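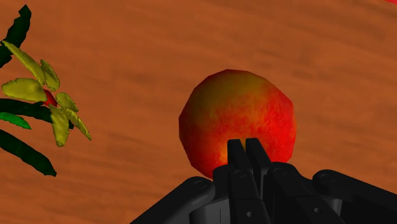
图集 ｜ 仿真套件 ｜ 抓取与夹爪

Trallevitz桌面抓取包，水果篇

先打个招呼！九月份我几乎天天晚上泡在这个包里，朋友圈发不下那么多废话，就挪到图集页来写了。这一栏平时是图多字少，这回反过来，图一张，话一堆，嫌长的朋友直接拉到后面看“值不值得买”那一段就行。

图注：木纹桌面，黑色夹爪，一颗长得很像桃子的水果，左边是带叶子的植物，黄绿叶子中间还藏着一点红果子。两根指尖就竖在水果下半部分的前面。我喜欢这一张，喜欢那颗果子身上的棱，红的橙的黄绿的混在一块儿，边上一折一折的，低面数模型特有的那种憨。

交代一下我买的是什么

Trallevitz是做仿真素材和场景的，桌面抓取包是他们家卖得比较久的一个系列，分厨房、文具、水果几篇，可以单买。我买的是水果篇，700块，在Okoro的网店下的单，下完单邮箱里收到一个下载链接和一个授权文件，没有实体盒子（我妈还问我快递怎么还没到，我说妈，这个桃子是算出来的）。

包里头的东西，按我自己的分法，是这么几块：

物体库，54个模型，水果占大头，另外有一些叶子、枝条和盆栽一类的东西，可以拿来当遮挡，也可以纯粹摆着好看。

夹爪，自带一只，型号叫Katama，黑色的，指头是一节一节连起来的那种连杆结构。还能导自己的夹爪进去，这个后面细说，有坑。

桌面和灯光，几种木纹、几种纯色，灯光有预设，也可以随机。

任务脚本，抓起、放下、挪到指定位置、从叶子旁边取，难度分了档。

评测脚本，跑完出一张表，成功率、碰撞次数、用时都在上面，格式挺干净，我直接贴进周报里了。

我自己的背景也说一句，免得大家把我当专家。我在一家做分拣设备的小公司写控制，白天对着真夹爪，晚上回家对着假夹爪，真的那只我叫它“老黑”，假的这只也是黑的，所以我叫它“小黑”，下面要是串了请多包涵。

装起来顺不顺

顺，也不顺。

安装程序本身没得挑，解压，点两下，授权文件拖进去，亮绿灯，完事。我从下载完到看见第一颗水果落在桌上，一杯茶还没凉。这点我要夸，之前用过的几个别家的场景包，光依赖库就能把人装哭，版本号对不上，报错还是一整屏的英文，最后一行写着“未知错误”，你说气不气人。

不顺的地方是中文路径。我的用户名是中文的，文件夹自然也是中文的，结果贴图全丢，满桌子的粉紫色方块（做过仿真的都懂，那个颜色看一眼血压就上来了）。手册里其实写了，写在附录倒数第二页，字还特别小。我挪到英文路径下面，一切正常。这种事情真应该写在第一页，加粗，最好再弹个窗。

另外，第一次打开会花很长时间编译着色器，进度条会停在同一个地方不动，千万别手欠去关它！我关了，然后又得从头编译一遍。

夹爪手感（对，假的也有手感）

Katama这只夹爪，我是冲着它来的。

市面上好多仿真包自带的夹爪就是两块板子，左边一块右边一块，往中间一合，数学上很漂亮，跟真东西一点都不像。Katama起码有个像样的掌部，关节一层叠一层，转轴的位置能看见小圆点，指节有弧有棱，动起来的时候连杆是跟着走的。你拉滑块，看它一点一点收拢，特别解压，我头一个晚上什么正事没干，就在那儿来回拉滑块了。

力控这块，默认参数偏硬。指尖一碰到东西，接触力会先蹿一下再回落，抓硬的东西无所谓，抓软的就容易触发“损伤”判定（水果篇专门有个损伤判定，超过阈值算捏坏了，这一条算失败）。我把刚度往下调了一档，阻尼往上抬了一点，曲线就平多了。手册给的推荐值是给文具篇用的，水果篇直接抄过来了，我怀疑写手册的同学自己没捏过桃子。

指尖的碰撞体是简化过的，这点买之前最好心里有数。看着是有棱有角的黑指头，物理引擎里算的是几个圆角盒子拼起来的。平时没感觉，可一旦你想用指尖的边去撬东西，比如把果子从叶子底下拨出来，就会发现它接触的位置跟眼睛看到的差那么一点点。我写信问过，客服回复说可以换成精细碰撞体，设置里有开关，打开以后速度会慢。我试了，确实慢，风扇响得像要起飞，但拨叶子的任务顺手多了。

水果本身

要说实话，模型面数不高。凑近了看，轮廓上能看到直直的小段，一个面接一个面的，桃子那颗尤其明显。有人会嫌弃，我倒还好。抓取算法关心的是大概的形状、重心和摩擦，轮廓上那几道棱影响有限，面数低还跑得快，我的老显卡感激涕零。

贴图比模型讲究。红的部分不是一整块平涂，里头掺了橙，掺了偏橄榄的黄，斑斑点点的。我拿它去测我们自己的颜色分割，原来那套阈值写得很死，“红就是水果，绿就是叶子”，一到这种花皮果子上就犯迷糊，半边认成水果半边认成不知道什么。这个问题在真机上其实也有，只是以前总能赖给灯光，现在赖不掉了，灯光是我自己设的，我还能赖谁。

重量和摩擦系数都能改，而且支持按区间随机，每次重置换一组值。这功能我爱得不行。真水果每一颗都不一样，有沉的有轻的，有滑的有涩的，你拿一组固定参数训出来的东西，上真机第一天就会教你做人。

软硬就比较遗憾，物体还是刚体，捏下去表面不会凹。所谓损伤判定就是看接触力有没有超线，超了就记一笔。想要真的形变得等他们的软体版，官网挂着“开发中”，挂了很久了。

叶子和盆栽，加分项

买之前我根本没留意这部分，买完发现用得最多的就是它。

水果篇有一档任务是从植物旁边取果，植物放得近一点或者远一点可以调，叶子有深绿的有发黄的，颜色不统一，这点很真。果子有时候就露出一小块红，剩下的全被叶子挡着，视觉那边要是只认完整的圆，当场就抓瞎。我们以前的测试台光秃秃的，只有料盘和果子，结果到了客户现场，人家的果子带枝带叶，识别率往下掉，我被电话会议问了一个下午。早点有这个包就好了。

叶子的物理是偷懒的，说白了就是硬片加几个铰链，夹爪碰到会晃，晃得有点像纸板。视觉测试完全够用，要研究接触的话就别指望它了。还有一个小毛病，叶子多的时候如果把阴影质量开到最高，边缘会闪，降一档就好，肉眼看不出差别。

跑批量的体验

单个任务玩够了，我就开始跑批量。水果篇自带一个批处理入口，设好次数，关掉显示窗口，睡觉，第二天早上看表。

我先设了200次，试水，半夜起来上厕所的时候顺便看了一眼，已经跑完了，表出来了，格式没乱，我还挺感动。然后胆子肥了，设了2000次，挑星期四晚上跑的。这次早上起来一看，程序还活着，日志倒是把硬盘塞得差不多了。原来默认会把每一步的关节角、接触力全存下来，一步不落！这个默认值我觉得不太合适，至少在开始之前提醒一声“预计占用多少空间”吧。后来我把记录频率调低，只在失败的时候存完整日志，世界就清净了。

失败归类做得不错，表里会把失败分成没碰到、碰到没夹住、夹住又掉了、力超线、撞到旁边的东西这么几种。我们自己写的评测以前只有成功和失败两个字，开会的时候大家就对着一个百分比吵架，吵半天也不知道该谁去改。现在一看，哦，大头是“夹住又掉了”，那是我的事，我闭嘴回去改力控。视觉那边的同事那天心情特别好，还请我喝了奶茶（谢谢，但下次少糖）。

有一点要提醒：随机种子默认是跟着系统时间走的，想复现某一次失败，得提前把种子固定下来，或者在表里找到那一行的种子值再填回去。种子那一列默认是隐藏的，藏在“高级列”里面，我找了好一阵子。

导入自己的夹爪

前面说有坑，来了。

我把老黑的模型导了进去，文件格式支持得挺全，导入也成功，看上去一模一样，我还截了图发到组里显摆。结果一闭合，两边的指头朝同一个方向跑，像在跳舞。查了半天，是镜像关节的正负号没认出来，要手动在配置里给其中一侧加个负号。论坛里也有人碰到过同样的事，是一位叫Nivaldo Guimarães的用户发的帖子，步骤写得清清楚楚，比手册还清楚，我照着做，改一行就好了。Nivaldo你要是看得懂中文，我隔空给你鞠个躬。

还有，惯量参数如果你的文件里没填，它会自动估一个，估出来的值偏小，夹爪显得轻飘飘的，动作特别利落，利落得不真实。建议老老实实填真值，从设计软件里导出来就有。

联动关节的支持是有的，但要写成它自己的格式，不能直接读标准里的那个标签。这一条我提了意见，客服说记下了。

售后

客服在Okoro店里找得到，也可以直接发邮件给Trallevitz。我两边都试过，店里回得快，但稍微深一点的问题就会说“我帮您转技术”，然后就转走了，得等。邮件那边的技术支持叫Maricruz Quezada，回信很细，英文写得浅，我这种水平也读得下来，会附上改好的配置文件，还会问我这么改完曲线长什么样，能不能发给她看看。我发了，她又回了一封，说指尖刚度的推荐值会在下一版手册里改掉。到我写这篇的时候新手册还没出，等着呢！

更新是一年内免费，之后要续。续费价格页面上没写，要问，我问了，店里说“以届时为准”，好吧，等于没问。

跟Sundell那套比一比

肯定有人要问，干脆我先答了。Sundell的桌面场景我用过试用版，画面是真好看，水果皮上的反光做得能让人咽口水，叶子的脉络也细。要是拿来拍宣传片、做展示，我会选它。

可我是干活用的。Sundell的试用版里夹爪是开合两态，中间位置给不了，力也读不出来，完整版据说可以，价格我看了一眼就把网页关了。它的评测也要自己写，场景归场景，跑分归跑分，得自己搭。我这人懒，晚上就那么两三个小时，孩子睡了才能开电脑，实在没力气从头搭一套。

Trallevitz的画面就是够用，朴素，桌子就是桌子，木纹看久了会觉得有点眼熟，因为贴图就那么几张。不过一开窗口就能跑、一跑完就有表，对我来说这就很值了。

值不值得买

自己在家学抓取，想有个能上手折腾的环境，我觉得可以买，水果篇一篇就够玩很久，不用一上来把整个系列都搬回家。

公司里做分拣、做采摘的，也可以买，主要看中遮挡任务和失败归类这两样。走公司账的话记得让店里开发票，Okoro要在下单备注里写抬头，下完单再补很麻烦，我补过，来回发了好几封邮件。

做软体接触研究的先别买，刚体就是刚体，再等等他们的软体版吧，或者看看别家。

电脑太老的，先下他们官网的演示场景跑一下，演示场景是免费的，桌面上只放一个物体，能流畅转视角再说。我那台显卡算是勉强合格，开精细碰撞体的时候我都不敢碰机箱，怕烫着。

我的一点参数，抄作业的拿走

指尖刚度：从默认往下一档，水果类都这么设。

阻尼：往上抬一点点，抬多了闭合会拖泥带水，看着像困了。

闭合速度：前半程快，碰到以后慢，脚本里有现成的两段式，默认没打开，去勾上。

摩擦：别用固定值，用区间，下限放低一些，宁可训练的时候多掉几次。

灯光：随机打开，但是把最暗的那一档去掉，那一档暗得离谱，现实里谁会在那种地方分拣水果啊，贼吗。

植物距离：先远后近，一上来就贴着放的话，失败全堆在“撞到旁边的东西”，看不出别的问题。

日志：只存失败的，切记切记。

留言区精选

阿柚：图里那个桃子是哪一个模型？我在水果篇里翻来翻去没找到一样的皮。
我回：列表里按颜色排就能翻到，缩略图比较暗，点开才是这个花皮的样子。我第一次也翻过头了。

小齿轮：想问Katama的指尖能不能换成软垫？
我回：外观可以换，有个垫片选项，但物理上只是把摩擦调高了，没有真的变软。我试过，抓圆的东西确实稳一点。

深夜调参人：同款粉紫色方块受害者来报到，看了你这篇才知道是路径的锅，我都重装系统了……
我回：抱抱你，重装系统这个我是真没想到。

老方：文具篇值得买吗，跟水果篇重复多不多？
我回：还没买，不敢乱讲。桌面和夹爪看介绍是共用的，差在物体和任务。等我攒攒零花钱。

梨涡：孩子在旁边看见你这页，问为什么机器手是黑的，能不能换成粉的。
我回：能！材质里改个颜色就行，让孩子自己挑，我家那个已经把它改成过绿的了，说是恐龙的手，我第二天早上开电脑愣了半天。

Q弹橡皮：批量的时候窗口一定要关吗？我想看着它跑。
我回：可以不关，会慢。我一般先开着看几十次，确认没有乱飞的，再关掉挂机。盯着看也确实容易上瘾，看它去够那颗果子，比追剧还揪心。

下一期打算写导入自制料盘的过程，料盘模型还在改，边沿的倒角老是穿模。谁家有画得好的圆角料盘愿意分享的，留言里喊我一声，我拿调好的力控参数跟你换。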